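Folding Like You Mean It: Laundry Tips Borrowed from Robot Research

I run the household tips pages for Verkham, which mostly means stain removal, drawer liners and the eternal question of what to do with a fitted sheet. But for the past while my favorite laundry reading has come from people who teach robots to fold shirts, and I have pinched so many good ideas from them that they deserve a page of their own!

A quick word on the method, because the tips make more sense with it. In the Gurkmont folding study a person holds a pair of grippers, one in each hand, and folds a real T-shirt with them. The movements get recorded, and a robot's software learns from the recordings. Nobody writes out rules for cotton. The person simply folds, again and again, starting from a different mess every time – 3000 folds by the end of the main round.

What makes this so useful for the rest of us is that two grippers are a pair of very clumsy hands. You can't smooth with your palm, you can't tuck with a pinky, and you can't feel whether you have one layer or two. Any folding method that survives those conditions will be a breeze with ten fingers.

Flatten first, fold second

The biggest finding, and the one that changed my Sunday evenings. The group compared two ways of working. In one, the folder began folding as soon as a sleeve or hem could be grabbed. In the other, the shirt had to be opened out flat before the first fold was allowed. The second set of recordings gave much better results when the robot tried for itself, with far fewer shirts ending up as a sort of cotton burrito.

At home it goes like this:

Drop the shirt on the surface in whatever lump it came out of the basket.
Find the two shoulder seams and pull them apart until the collar sits straight.
Move down to the hem, take the bottom corners, and give one tug toward yourself.
Pull the sleeves out sideways.
Now fold.

It feels slower. I timed myself on a pile of 25 shirts and it was quicker by a good margin, mainly because I never had to shake one out and start over.

Work on something with a little grip

I used to fold on our dining table, which is varnished and as slippery as a fish. Shirts slid away from me every time I pulled a corner. The folding people like a padded surface, and so do I now. Cloth stays where you put it, you can press down without hurting your knuckles, and there's a bit of give when you want to get hold of an edge.

You don't need to buy anything. Try:

A folded blanket with a cotton sheet over it
An old quilt, plain side up
The bed, if it's high enough that you aren't stooping
A camping mat under a towel (my summer solution)

Pick a color that contrasts with most of your laundry, too. A pale or greenish cover shows up the outline of a dark shirt nicely, and you'll spot a turned-under sleeve right away. White shirts on a white sheet are a nuisance for people and a real headache for cameras.

Keep the hem from wandering

Fabric hanging over the front of your work surface is heavier than you'd think, and it drags the rest of the shirt along with it. If a good part of the shirt is over the edge, lift the whole thing and set it back a hand's width before you do any fine work. In the Gurkmont notes this came up as a separate skill, with its own set of recordings, and the robot got noticeably steadier once it had learned to pull the shirt back up first. I had never once thought of it as a skill. I just used to lean my stomach on the hem!
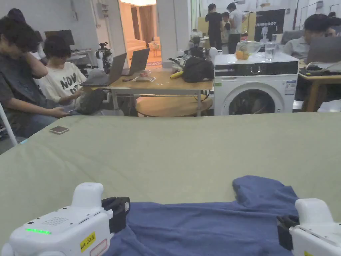
Page last changed: March 5, 2021

One hand holds, the other hand moves

Watch yourself fold and you'll probably see both hands flying around at once. That's fine for towels. For anything stretchy, try what the gripper folders do, and let one hand pin the cloth while the other does the traveling. Then swap.

With a T-shirt, it runs like so. Left hand presses down near the collar. Right hand takes the right sleeve and side seam and brings them in toward the middle. Let go, press with the right, and bring in the left side. For the last fold, pin the middle of the shirt with the edge of one hand and bring the hem up and over it. Slide the hand out at the end.

A blue T-shirt bunched up at the sleeve is great practice for this, and so is any shirt that has been slept on by a cat. Press down beside the hump, not on top of it, and draw the cloth away with the free hand. If you press on the hump itself you iron a crease in, and you'll be looking at it all day.

Practice on bad starts

My second favorite result! The researchers had two piles of recordings. One pile always started with the shirt laid out more or less neatly. The other started with it crumpled, inside a twist, or half hanging off. A robot that had only seen neat starts was lovely to watch until something went a little wrong, and then it was lost. The one raised on crumpled shirts made plenty of small mistakes and fixed nearly all of them.

I've used this with my kids. I used to smooth everything out for them and let them do the last two folds, and then wonder why they couldn't fold on their own. Now they get the lump. The first week was ugly. By April I expect to be out of a job.

If you're teaching somebody, here's what worked in our house:

Start with 5 shirts, all the same size if you can manage it.
Hand them over crumpled.
Let a bad fold be finished, then opened up and done again from the flat.
Stop when the pile is done, even if it's going well.

Sort by behavior

Most of us sort the clean pile by owner. Try sorting by how the fabric behaves and handing out to owners afterward. Jersey T-shirts first, then stiff shirts, then slinky things, then socks. Your hands settle into one kind of movement and stay there. The folding study ran its sessions the same way, one garment type at a time, with mixed baskets saved for the later rounds – and the mixed baskets were where the robot had the most trouble. Mine too. Leggings after dish towels always throw me.

Don't chase the last wrinkle

The study scored a finished shirt on its outline: were the edges lined up, and would it stack? Small wrinkles on top didn't count against it. I've adopted that scoring system with great joy. If it's square and it stacks, it goes in the drawer. Dress shirts are another matter, and they live on hangers anyway.

A few odds and ends

Turn shirts right side out before washing. Both robots and tired parents do badly at it afterward.

Big printed fronts can stick to themselves when they're fresh from the dryer. Let them cool for a few minutes, then peel slowly.

Keep your phone off the folding area, or at least at the far end. I have folded mine into a pillowcase.

Fold at hip height or a touch higher. The Mansour page on ironing boards has a simple way to find your number using a broom handle, and it works just as well for folding.

Long sleeves: fold the sleeve back down along the body after bringing in the side. Laying it straight across makes a lump in the middle of the stack.

Fitted sheets are still beyond most of the research I've read, which I find very comforting. The Gement newsletter had a short item on a team trying pillowcases next, and I'll add a section when I've read their write-up properly.

If you try the flatten-first method on something other than T-shirts, write and tell me how it went. I'm especially curious about baby clothes, where there is hardly any flat to be had, and about those long cardigans with the floppy fronts.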